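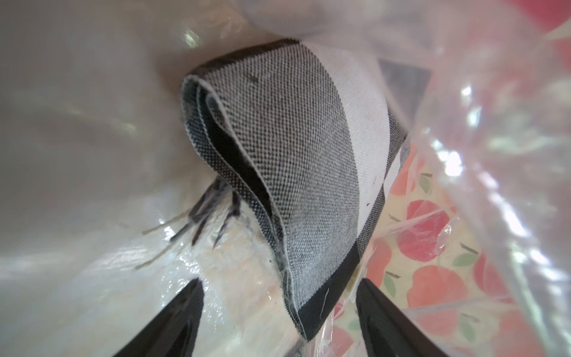 Glenys Hughes wrote back that the arm was fine last time and she didn't see why it needed a sheet at all. It gets one anyway. Comments are mine.

Jaller arm, Hinirley shop, bench 2
Checked 12/05/2024

Emergency stop within reach of operator: YES. Reach it with your left hand as well, please.

Stop cuts power to the gripper: PARTLY. Arm halts, fingers stay closed. The build notes call this a feature. I have my doubts.

Finger bolts tight: YES, after a quarter turn on one of them.

Grip force limit set: 18 N on screen. No gauge in the shop, so that's the software's opinion.

Loose threads clear of finger joints: WATCH. Frayed cloth sheds. Look before each run.

Plastic bags clear of arm joints: WATCH. Thin film doesn't trip the stall sensor - I tried it.

Wrist cable strain relief: FAIL. Tape is not a clamp.

Run log kept: 47 runs entered, no faults. I'd believe it more with a fault or two.

Cleared for use with someone at the stop. Not cleared to run alone. Recheck when the clamp is on.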